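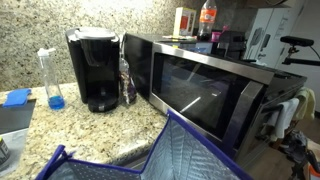 Photo: Eetu Kuusisto / Casby

How Do You Shop for a Robot?

Say your family wants a robot that can help in the kitchen. Cool! But which one do you buy, and how much money do you need? Grown-ups who plan for robots ask a lot of questions before they spend a single dollar, and you can ask them too.

Start with the job. Opening a microwave door sounds easy, right? For a robot arm, it takes real skill! It has to find the handle, grab it and pull just hard enough. Look at the long silver handle on this microwave. A robot that only pushes buttons can't pull that open, so you'd want one with a gripper (that's a robot's hand).

Next, measure! An arm needs room to swing. Kitchen counters fill up fast with things like coffee makers and water bottles, and there may be a bag standing right in front. Get a tape measure and write down how much open space you have. Then check how far the arm can reach.

Now for the money part. Let's make a pretend budget for an arm called the Grilleck. You have $2,608 to spend, and the arm uses up most of it. Don't stop there! You also need:

A stand or mount to hold the arm steady
Cables and a safe place to run them
Spare gripper pads, because pads wear out (buy three)
A little extra for repairs

Planners call these the "hidden costs," and they can really add up.

Time is part of the plan too. If the arm takes two weeks to arrive and seven days to set up, when should you order it to have it working by the first of October? Grab a calendar and count backward!

Try it yourself: Pick one chore at home. Draw the robot you'd buy for it, and write a shopping list next to your drawing. Then ask a grown-up what you forgot.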